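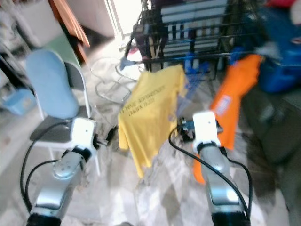

House rules for the laundry setup, second go

Wednesday scribble, typing this fast before I have to go pick up the car. June 27, 2018.

A few of you asked what rules we use for running two arms around hanging clothes in a real living room. Short version -- fewer than we started with. In February Silvana Cavalcanti wrote us a 40 page thing for Tirkosach. Good document. Read once by everyone, then it went in the drawer with the manuals. So I've been boiling it down to what we do on a normal day.

1. Stop button before anything. Person running the session has it in hand, thumb on it. In hand. A pocket doesn't count, the table doesn't count.

2. Speed cap. We run at 200 mm per second tops when there's cloth in the grippers, 80 when a person is inside the tape. Bienvenido thinks 80 is painfully slow. It is. Stays.

3. Leave the room how the family has it. Big one for me. Chair stays where the chair is, cushion stays on it, pile of clothes stays a pile. If you tidy up first you're testing a room that doesn't exist. The exception is the floor in the arms' reach, see next.

4. Look at the floor. Cables, power strips, baby stuff, all of it. Walk the path yourself before the base moves an inch. If something belongs to the house, ask before moving it and put it back after. Write down where it was becuase you will forget.

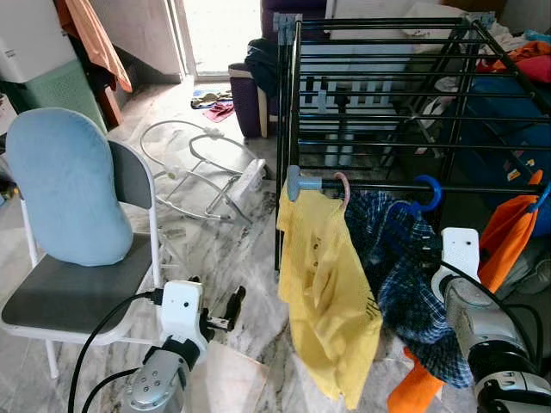
5. Clothes on hangers. One garment at a time, both grippers. Don't pull if the hook hasn't cleared the rod -- back off, reset, try again. Three tries then a human does it. I used to let it go to five or six and all we got was a bent hanger and a long log file.

6. Arm cables. Check the slack with both arms all the way up and all the way crossed. Do it every morning, not just Mondays.

7. People close in. The Kirau people say no one inside the tape ever. We dont go that far, you can't do handovers that way. Our rule is eyes on the gripper, face back from it, and say "in" and "out" loud enough for the button person to hear. Heavy stuff like jackets and hoodies gets the slow cap no matter what, you lose sight of the fingers in the folds. 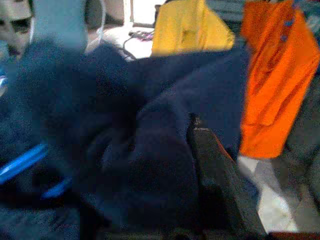 Dark jacket or hoodie, wrist view. Gripper finger right in the folds.

8. Log the dumb stuff. Drops, snags, somebody bumping the rack. We're at 2865 entries in the Trarkamine log and the boring ones have been the most use by far. Time, garment, what you saw. No essays please.

9. Quit when you're tired. Bienvenido Malabanan added this one in pen and I'm keeping it.

Still fighting over whether wet laundry needs its own rule. Silvana says yes, drips and cables. I say it's covered under 4, sort of. Will post when we settle it. Also still owe Desmet a reply about force limits -- sorry, next week, I have the numbers somewhere.

Ok running. Comments are open, tell me what your crew does for number 7.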